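Pre-purchase inspection checklist: handheld grippers and the bed folding station
Mustora planning group, with comments
15 Jul 2025

Before we put in the order for the second set of grippers, we wanted to walk the bed station from end to end and write down everything that ought to be fixed, replaced or simply budgeted for. I have kept the comments next to each line, and I apologize in advance that some of them run on. It's much easier to cut a comment later than to remember in October what we meant by "check clamp."

SECTION A. THE STATION AND THE FLOOR

A1. Walkway clear on the working side of the bed. PASS WITH COMMENT
Fine for one person. If we do go to two pairs of grippers we'll want more elbow room, and that means moving boxes before we move furniture.

A2. Cables off the floor or covered. FAIL
Yellow cables and small wires are lying in tangles beside the bed. Cable covers cost very little next to everything else on this list, so please let's not wait for the big order. Put them on the small purchases card.

A3. Packaging broken down and stored. FAIL
The white boxes and foam against the wall should go to storage. Keep the foam, though! The Drellitz return terms ask for original packing, and we would be sorry to have thrown it out.

A4. Personal items off the bed. FAIL
Phones need a home during a session. A small shelf would do nicely, and I've added one to the wish list.
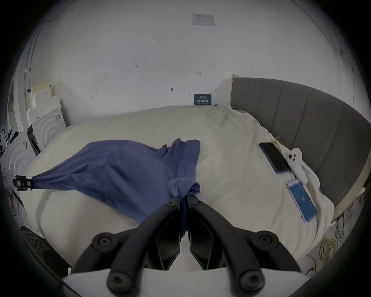
A5. Bedding suited to the task. COMMENT ONLY
We have an off-white duvet and a plain sheet, and I would like the plan to cover a spare of each. Laundry always takes longer than we think it will, and a station without a sheet is a station standing idle.

SECTION B. THE GRIPPERS

B1. Indicator lights on at start of session. PASS
Green on both units. Please go on checking this before the cloth comes out, not halfway through a fold.

B2. Jaws close squarely on thin fabric. PASS
Thin garments are the hard test, and they are most of what we fold. The Wodby quote includes 2 spare jaw sets and the Drellitz quote includes none, so the two prices aren't as far apart as they look on the first page.

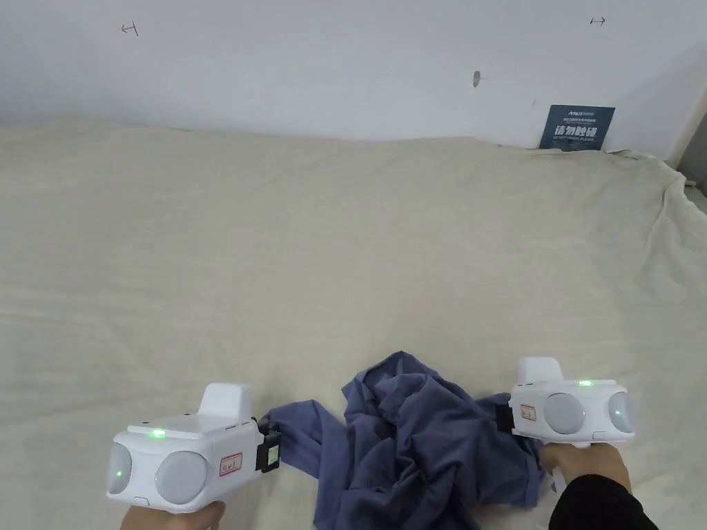 B3. Labels present and readable. PASS WITH COMMENT
The little red-bordered labels are on the housings, but the handwriting on them is going to fade sooner or later. Printed labels should be ordered with the new units, and the same numbers should go in the Jang inventory sheet on the day they arrive.

B4. Handles comfortable over a full session. COMMENT ONLY
Comfort is hard to put a tick beside. I'd ask each person to try the sample handle for a whole session before we commit, and to be frank about sore wrists. Long sleeves are all right as long as the cuff stays clear of the handle.

B5. Both hands able to hold a fold under light tension. PASS
This is the one I would hold any vendor to. Pulling a flap straight between two jaws asks a good deal of them, and gathers at the corners are where cheap pads start to let go. 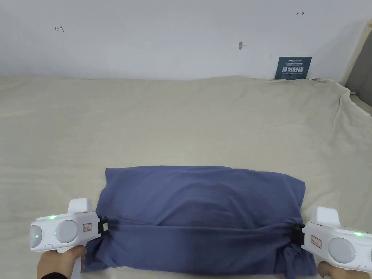

B6. Spare parts on hand. FAIL
We have no spare pads in the drawer at all. My suggestion is 5 sets, which ought to carry us through the first stretch with the new units.

SECTION C. SIGNS AND WALL

C1. "Do not touch" sign in place. PASS WITH COMMENT
It is leaning against the wall behind the bed. A proper bracket would be kinder to it, and I've put one on the list at 47 dollars including the screws.

C2. Wall marks kept. PASS
Please don't paint over the little arrows before the new layout has been agreed.

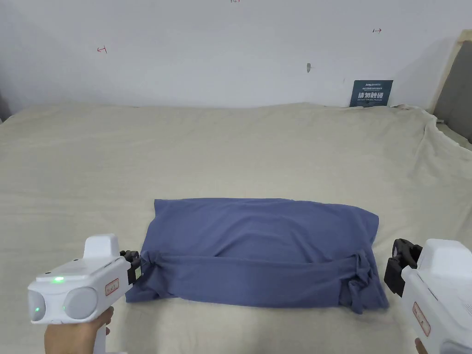
SECTION D. BUDGET NOTES

D1. The ceiling for this round is 3,000 dollars, and that has to cover grippers, pads, labels, cable covers and the shelf. If something must slip, let it be the shelf.

D2. Ask both vendors, in writing, how long replacement jaws take to ship. Wodby was friendly on the phone but a bit vague.

D3. Fix A2 and A3 first, then repeat Section A before anything is delivered. The rest can stay open until the quotes are back.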